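Capítulo 3
La escritura comercial: del pedido a la factura

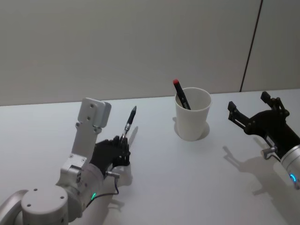
3.1 Por qué se escribe en la empresa

Toda compraventa deja papeles. Un acuerdo de palabra puede ser válido, pero resulta difícil de probar cuando surge una diferencia sobre el precio o el plazo. En este capítulo se estudian los documentos más habituales entre proveedor y cliente, en el orden en que suelen aparecer: pedido, albarán, factura y recibo.

Seguiremos una misma operación hasta el final. La papelería Resa encarga a Jandex, mayorista de material de oficina, 19 cajas de cuadernos. El pedido lleva el número 554 y el albarán, el 704. Conviene anotar ambos números, pues volverán a aparecer en la factura.

El pedido obliga a quien lo firma - siempre que el proveedor lo acepte - y debe indicar cantidad, precio unitario, forma de pago y lugar de entrega.

3.2 Partes del pedido

El encabezamiento recoge los datos de las dos empresas. Debajo se escriben la fecha y el número de orden. El cuerpo ocupa el resto de la hoja, con una línea por artículo, y la firma cierra el documento.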